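Kitchen Appliances and Everyday Controls
Notes for session 4, July 2018

Okay, last time we got through kettles and toasters (and the long detour about crumb trays, sorry!), so today it's microwaves. You've all used one. I'd still like you to look at the front of one as if you'd just walked into a rented apartment and wanted soup.

Start with the panel. Most of them give you a small display, some quick-time keys, a plus and a minus, and then one button that gets treated differently from the rest, by color or size or both. I love that one button! When I ran the Dremville exercise with 24 people, almost all of them went for the colored one first, whatever the label said. Keep that in mind when you read the Vrettos handout, where the labels are in a language you may not know.

Quick-time keys are worth some thought too. If you have a 10, a 1 and a 5, you can build 16 minutes out of one press each, as long as the presses add up on that model. On some ovens the second press wipes out the first, so try it before you write it down as a rule.

Then the door. Handle, push bar or knob? I grew up with a handle and I still grab at the left side of every microwave I meet (my kitchen in Evora had a knob, and it took me weeks).

For next time, please sketch the panel of your own microwave from memory, then go check it. Give yourself 30 minutes for the whole thing and bring both versions. The reading is Jirnari, up to page 55, and you can skip the tables.

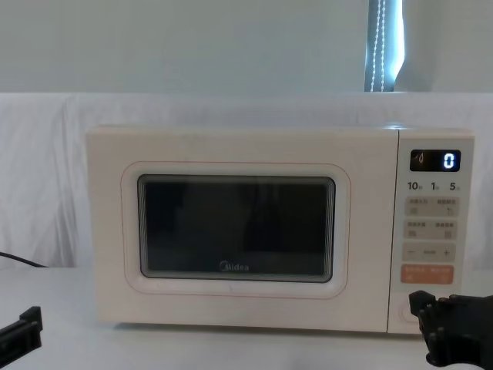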